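### Teaching by remote in the Budmont rooms

The remote teaching work moved into simulation in August, and most of the people who read this newsletter have asked for an update, so this item covers where we are with it. The short version is that we have 183 demonstrations we are happy with, a longer list we are not happy with, and a better idea of how to tell the two apart.

For anyone who missed the last issue, the setup is simple. The operator sits at a desk with the Ultow hand controller and drives a simulated arm around a furnished room from the Budmont set. Every move of the hand is recorded along with what the wrist view shows at that moment. Later the recordings are used to train a policy that tries to do the same job with the operator out of the loop.

Most operators start out steering from the room view and have to be moved over to the wrist view. The policy only gets the wrist view, so a person who steers from the room view is using information the policy will never have. The wrist view takes some getting used to. When the hand rolls, the whole room rolls with it, and the furniture ends up at odd angles around the fingers.
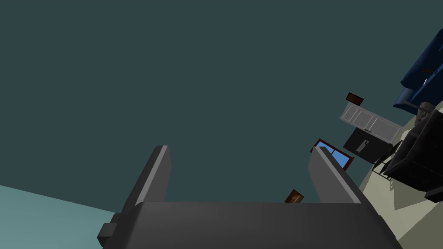
Siamak Yazdani wrote in to say that he would keep the room view on for the first hour of training anyway. In his experience new operators who go straight to the wrist view learn to make small, nervous corrections, and those corrections end up in the data. He would rather throw away an hour of recordings than teach a habit that has to be unlearned. He also asked if we could put a level line on the display so that people know which way is down.

We tried the level line and are keeping it. It is drawn on the operator's display only and does not get saved with the recording. On the first hour, we have gone with a compromise. New operators get both views for five practice runs, none of which are saved, and after that the room view goes off.

The bigger problem this summer was pausing. People stop to think, and while they think the arm hangs in the air with the fingers open. A policy trained on those recordings learns to hang in the air too. We had one version that would drive to a good starting position and stay there until the run timed out. Trimming the pauses by hand took too long, so the recorder now drops any stretch where the controller has not moved and the fingers have not changed. It keeps a short piece on either side so the motion does not jump.

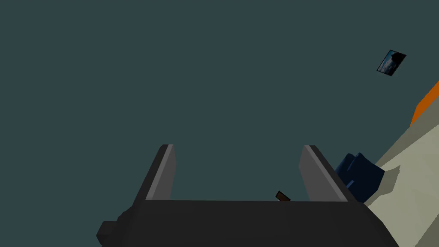 The trimming is set per task, and the setting is stored with the recording. If you pull older files from the Avmont server, check for that field before you mix them with new ones. Files without it were never trimmed. There are 1116 of those, and they should stay in their own folder until somebody has time to run them through.

Other changes since last time:

- Controller scaling is now fixed at the start of a run. Changing it halfway made the speeds in the recording meaningless.
- The Sveinbjörnsson grip pedal is supported again. It had stopped working after the July update.
- Operators can mark a run as bad as soon as it ends. Please use this. A run you fumbled and then rescued is fine to keep, but a run where you lost track of the hand is not.

The target for the next round is 1000 demonstrations across all the rooms, with no operator doing more than an hour at a sitting. Tired driving shows up clearly in the data, mostly as overshoot near the end of a reach.

Sign-up for desk time is on the usual sheet. Morning slots fill first. If you have never driven before, put "new" next to your name so we can set up the practice runs ahead of time.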